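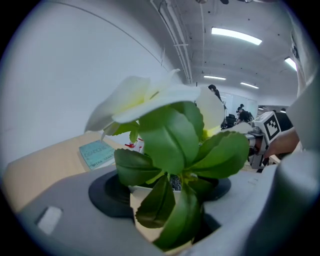 Small Artificial Potted Plant, White Blossoms
From the Hovmont tabletop range – item 552

I've been selling fake plants for long enough to get a bit fussy about them, and the little white one is the pot I keep putting on my own tables. It's small, it's cheerful, and it sits happily in the corner of a desk without taking over the place. If you've got a pale wood table that looks a bit bare (I have two!), this is the one I'd start with.

I'm Godelieve De Smet, by the way, and I run the Hovmont shop pretty much on my own, so when you write in with a question it's me who answers.

What you get

One plant, already potted, with white flowers that have yellow centers. The petals are broad and smooth, with the yellow getting stronger down in the throat. The leaves are green and they aren't all the same, which I love. There are big oval ones with a crease down the middle and a bit of a shine, a broader one with a scalloped edge, and some with a serrated edge lower down. People who grow real plants sometimes ask me what it's supposed to be, and I don't put a name on it. The maker lists it as "white blossom, mixed leaf" and I've left it at that.

The flowers sit up on top and the foliage fills in below and hangs over the rim, so you see very little of the inside of the pot. If you part the leaves there's a dark, speckled filler in there that looks like gravel. I get more emails about that filler than anything else on the page. Please don't water it! Somebody always does.

Where it works

I think of it as a corner plant. Put it near the front corner of a table, on the side you don't write on, and it gives you something nice to look at while still leaving room for a book or a notebook farther along. It looks especially good with one flat block of color somewhere near it. Teal is my favorite with the white and green, but I've tried it with mustard and with a brick red and both were fine.

Rounded tables are kind to it too. On a table with a sharp square corner I tend to pull the pot in a little, and on a curved edge I can push it closer to the front and it still looks settled. Do leave a hand's width if you've got people walking past with bags. It's a small pot and small pots get bumped.

I wouldn't put it on the floor. It's made to be looked at from slightly above, the way you see it when you're standing up or sitting at the table, and down by your feet it just gets lost. For a floor spot have a look at the Kurard, our tall leafy one, which holds its own next to bulky things like water jugs or a filing cabinet. 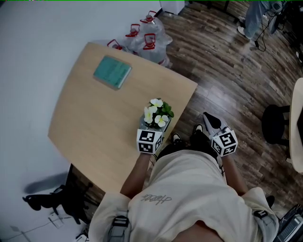 Offices are where most of these go. A reception desk will take one, maybe two, and a long shared table can take one at each end, though I'd keep the middle clear so you can spread your stuff out. If you're doing a whole floor, write to me before you order and I'll see what I can do on the price. The biggest order I've had was 123 of them for one building, and I packed every single one in my garage in January with a heater by my feet – never again without help.

Looking after it

Dust is the only real job. A soft dry brush gets in between the petals, and for the bigger leaves I use a cloth that's barely damp and wipe along the crease from the stem outward. Hold the leaf from underneath with your other hand while you do it. Don't use furniture spray, it leaves them sticky and then they collect twice as much fluff.

When it comes out of the box the leaves will probably be squashed to one side. Give it a few minutes of fiddling. I start with the flowers, turn each one so they don't all face the same way, then pull the lower leaves out and down over the rim. A bit uneven looks better than perfect, so stop before you think you're done.

I'd keep it out of a window that gets sun all afternoon. My first one lived on a south-facing sill and the greens went dull on that side.

Which one to choose

The Sison is the same size of plant with no flowers, if you just want green. The Clarnik has smaller blossoms on longer stems and it's a bit floppy for a busy desk, but people with shelves adore it. If you can't decide, go for this one and put the Sison next to it later. They look good as a pair and the leaves are close enough in color.

Ordering

Weight packed for shipping is 460 grams. I had 105 in stock when I updated this page on 5 October 2022, and more are on the way. Single plants go out in their own box. If you order several I'll put them together with paper between the pots, so please open the carton from the top and lift them by the pot, never by the flowers.

Returns are fine if it's unused and you still have the box. Send me a quick message first so I know to look out for it.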